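Robot club news: the two-arm team is (nearly) ready for Tarar

If you've walked past our room on a Thursday evening lately and heard cheering, that was us, and I'm sorry about the noise. The two-arm team has been working on its handover task since December and we're finally at the point where I look forward to pressing the start button!

For anyone who missed the last newsletter, the Tarar contest has a simulation round before anybody gets near real hardware. Each team gets the same virtual kitchen and the same pair of arms, and has to write the code that moves things from one side to the other. Every run is scored on its own, and you need 50 clean runs to go through to the finals in Plindov. When I wrote to you at the end of winter we had, um, four.

A lot has changed since then. Igor Vaněk joined us from the Lorno group and spent his first evening reading through our code without saying much, which was a little scary. Then he asked why we were closing the gripper and lifting in the same step. Good question! We'd done it that way to save time and had stopped thinking about it. We split it into two steps, added a short pause, and the count started climbing the same night.

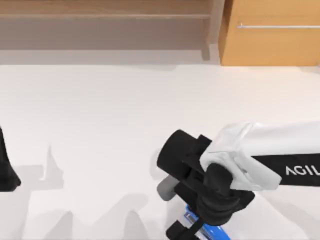
The other big job was teaching the arms to share the space. In the early versions both of them would head for the middle at once and get tangled up, and the run would be over in seconds (funny the first time, a lot less funny by the end of the week). Now one arm waits until the other has finished its move. It's slower, and a couple of the kids still think we could shave off some time there, but I'd like to keep it boring until after the round closes.

We left the computer going through lunch today, 2019-04-13, and came back from our sandwiches to 57 clean runs. So we're through, on paper at least – the organizers still have to rerun our code on their own machine. The younger group, who named themselves Dadness for reasons they refuse to share with me, want to get to 62 before we send it in. They have until the room closes tonight.

If we do go to Plindov we'll need two more drivers and somebody with a big cooler. The trip will cost the club around 900 dollars, and the bake sale has covered a good part of that already (thank you, lemon bar people). Drop me a note or catch me before practice on Thursday if you can help. And come in and watch a few runs if you're curious – the kids love showing it off.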